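Kitchen corner at Tikum, new microwave

2021-11-16

Finally got round to posting these. The old one died in September and we lived on cold rice till the Midea came. Cream body, little pinkish line round the door, sits on the white table. Quick keys along the top of the panel for 10 seconds, 1 minute, 5 minutes. I use the 1 minute for everything.

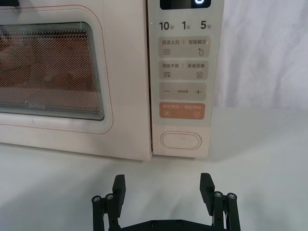
Qistina Mandagi wrote in to ask if the 5 minute key isn't a bit much for soup, hers boils over at 2 and she's been wiping the plate ever since.

Fair. Go with 1 and stir.

Buttons are all in Chinese so a cheat sheet for guests. Beige ones: power, smart defrost, sterilize, food menu. Wide bar is minus and plus. Orange is the one you want, left half pause/cancel, right half confirm/start. Ismail keeps hiting the left half. 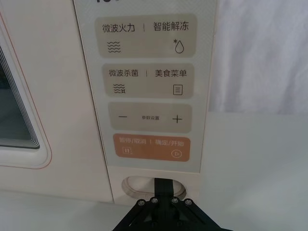
Leftovers go in with a lid on, please. Mugs fine, foil no. Dumplings from the freezer 16 at a time, more then that and the middle ones stay hard. Might stick some English labels on, havent decided, they'd spoil the look.

Curtain behind is the plain white one, kept it. Cable runs along the back of the table to the left, so dont shove the bread box over there.

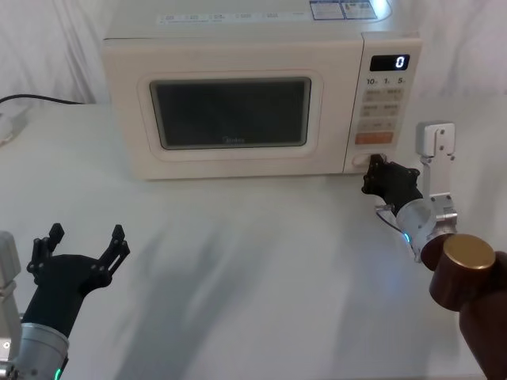 Next up is the shelf, 33 inches if the Pillance one fits. More pics when its up.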